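A Federation Rewrites Its Rules of Selection

When the Hedar Rowing Federation opened its general assembly in June, the item that drew the longest discussion was placed near the bottom of the agenda. It concerned the manner in which athletes are chosen for international regattas, a matter that had been governed for two decades by a short set of regulations and a good deal of custom. By the close of the session, the delegates had adopted a new selection code of 26 articles, to take effect at the start of the next competitive season.

The federation has 1286 registered athletes, distributed among clubs on the Clemus reservoir, the lower Figueroa River and the coastal basin at Moveck. Under the former system, each of these districts nominated its own candidates, and a national panel assembled crews from the names put forward. The arrangement served the larger clubs well. Smaller clubs argued for years that a rower without a strong district behind her had little chance of being seen, whatever her times.

Matters came to a head two seasons ago, when 3 athletes appealed their omission from the women's squad. The appeals were heard by the same panel that had made the original decision. All were dismissed, and the written reasons ran to less than a page. No breach of the regulations was found, and the federation's legal adviser later observed that the regulations contained very little that could be breached.

The review that followed was led by Da-eun Hwang, a former lightweight sculler who had served on the federation's technical board. Her report, delivered last winter, recommended that nomination by district be abolished and replaced with open trials. Any registered athlete who meets a published time standard on the rowing machine may now enter. Crews will be formed after two rounds of racing in small boats, followed by a period of seat racing under the national coach.

"An athlete is entitled to know what is being asked of her before she is asked it," Hwang wrote in the introduction to the report. "The present rules do not tell her."

The assembly accepted most of her proposals without amendment. The principal dispute concerned the coach's discretion. The first draft allowed the national coach to fill up to a quarter of the seats in any large boat without reference to trial results. Delegates from Figueroa held that this would restore the old system under another name. Coaches replied that the fastest pair of individuals does not always make the fastest pair, and that eights in particular depend on qualities which small-boat racing cannot measure. The final text permits discretion in eights and quads only, and requires that the reasons be given in writing to every athlete who took part in the trial for that boat.

Appeals will no longer return to the selection panel. They will go to a separate body of three members, none of whom may hold office in a club with an athlete under consideration. An appeal must be lodged within two days of the announcement and decided before the closing date for entries. Athletes' representatives had sought a longer period, but the regatta calendar left little room for it.

The cost of the trials remains a concern. Both rounds are to be held at Clemus, where the course is sheltered and has full lane markings. For clubs in Moveck, the journey requires an overnight stay and the transport of boats by trailer over the pass. The assembly approved a travel fund sufficient to assist 20 athletes in the first year, with priority given to those under the age of 23. 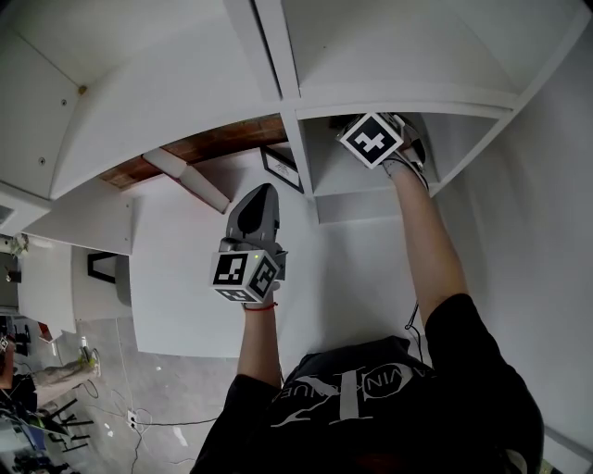

Whether the fund will be renewed depends largely on membership fees, which the federation has agreed to hold at their current level until the code has been tested over a full season. Several delegates asked that the trials alternate between Clemus and Moveck. The technical board will report on the suitability of the Moveck basin, where afternoon winds have caused racing to be abandoned on more than one occasion, and has proposed that any trial there begin at 6 a.m.

Junior selection is not covered by the new code. The former regulations will continue to apply to athletes under 19 for one further year, while the board prepares a separate set of time standards. Clubs have been invited to submit their comments in writing before the autumn head races.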